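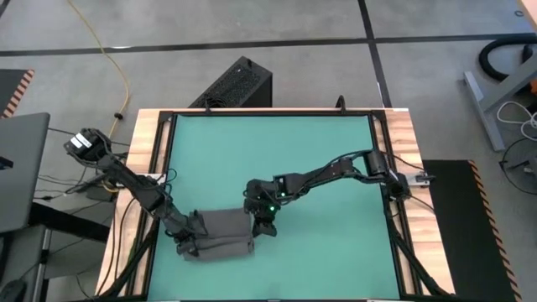
Folding table, Gundport workshop, October. Cloth on the green surface, computer tower on the floor behind.

Table and floor check, filled in by Halvard Lie

1. Table top, wooden part
OK. I passed my hand along all edges, no splinters.

2. Green work surface and black frame
OK. Frame corners are not sharp. One screw under the table was a little loose, I tightened it.

3. Cables over the table edge
Comment: there are cables on both sides. Please tie them together before the next check – a sleeve from the Zorkudwood box will do.

4. Bracket on the wooden edge
OK. Do not overtighten, the wood is soft and takes marks.

5. Cloth
Grey, folded. Must be clean and without loose threads. Wash at 60 degrees, no softener.

6. Computer tower
Comment: it stands directly on the concrete. I would like it raised 4 cm, as we mop this floor. Keep the top mesh free, no papers on it.

7. Floor
Seams are flat, I did not feel an edge with my shoe. Keep 70 cm free for walking on the long side.

8. Extension lead
Rated 2,000 W. Label is readable. Not to be shared with the heater.

Result: passed with two comments (3 and 6). I will look again when these are done.

3 comments · 5 shares

Recent checklists
Wisimgate store room, shelves
Ezeani kitchen, kettle and sockets
Gundport stairs and handrail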